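Bruten Street Tenants newsletter
2021-01-24

Laundry room, again

Quick one this month, sorry, writing this between shifts.

The new dryers are in. Both of them. The old one on the left is gone, the coin box went with it, so if you had money stuck in there talk to Youssra Hamdy in 2952 and she'll sort it out with Pratora. Bring the slip if you kept it. If not, bring your best guess.

Cards only now. You load them at the machine by the mailboxes, 30 dollars max at a time. It does not give change and it does not like folded bills. Washers are still on coins until July, when Pratora swaps those too. Yes, that means two ways to pay for one load of towels. We asked. That was the answer.

Sign-up sheet is back on the door. Please use your unit number and not just a first name, we have a lot of Mikes. Two slots in a row max on weekends. If the clothes are done and the person isn't back in 15 minutes, you can move them to the folding table. Table, not the floor. Somebody's whole load of whites ended up by the drain last week and it was not pretty.

Lint. Clean the screen every time. Moataz Mahrous pulled a wad out of the back vent the size of a loaf of bread and would like everone to know it.

Heat in the hallway: still waiting on the part. Ait Ali Heating quoted 225 for the valve plus labor, management said ok, so hopefully next week. Keep the stairwell door shut til then.

Other stuff. The bike rack key is with Youssra now. Recycling goes out the night before, flattened, and no pizza boxes with the pizza still in. Found on the second floor landing, one kids mitten, green, hanging on the board.

Next newsletter when I get to it. Send me items by text, shorter the beter.
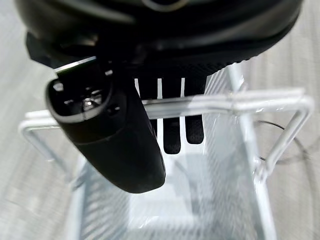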